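2020-03-17

The kitchen has been bothering me since September, when we came back from Drelovmont with more stuff than we left with. I finally started on it this week. The plan was simple — deal with the floor under the gray table first, then the top, then everything else.

The basket of papers and cardboard is the worst of it. It has sat down there next to the red stool all winter, and I kept setting things on its lid so I wouldn't have to open it.
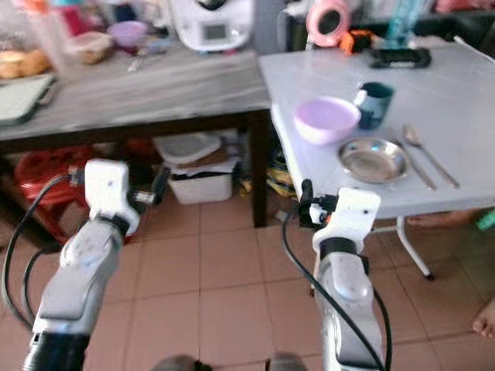

How long should old papers be kept? I keep appliance receipts for 2 years and let the rest go after 30 days.

The kitchen machine stays on the table because I use it for dough. Bread goes in the box from Katiyar once I find a shelf for it. The yellow bag can hang on the back of the door.

Next is the tile. It shows every crumb, so I want the floor clear before I mop.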